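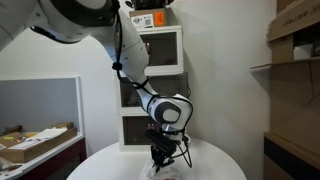 White plastic bag, tabletop. More on bags below.

I kept every plastic shopping bag that came into our apartment this July. Thread on what I learned about my own habits.

Final count was 70. Two adults, one kid, one month. I would have guessed 20.

Most came from the grocery store on our corner. They double-bag milk without asking. If you say "no bag" before the first item is scanned, it works. If you say it after, the bag is already open and you get it anyway.

Takeout was the next biggest source. 13 bags, most of them tied in a knot so tight I had to cut them.

Aino Leinonen asked if I reuse them. Yes, as liners for the bathroom trash. We go through maybe two a week, so the pile under the sink only grows.

The store drop-off bin takes them clean and dry, no receipts inside. Check for receipts. I found a lot of receipts.

My cloth bags were fine the whole time - they were hanging in the closet. I moved them to the hook by the front door and that did more than any promise I made to myself.

@ Nabil Hamdan: no, I didn't count produce bags. Those are a separate drawer and a separate problem.

Doing the same thing with jars next. There are already 13 on the counter.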